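Open day at the Trundley salt works

The Trundley salt works opens to visitors one Saturday a year, and this time we drove over from Rudach to see it. Entry was $12, parking included. The tour starts in the pump house, where brine comes up from 205 feet down, and moves on to the two boiling sheds. Only one was running. It was loud, and the floor gets slick, so wear real shoes.

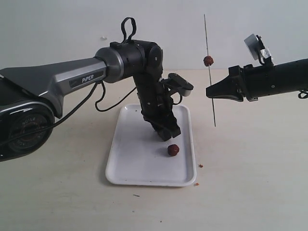 One man on our tour wanted to know why they still rake by hand when the bigger plants quit years ago. The guide said the flakes break if they're moved too fast, and the flakes are what sells. The works ships more than 3,000 bags a month in season.

Lunch was soup and bread in the old cooperage. The shop closes at 2, before the last tour gets out, so buy your salt first.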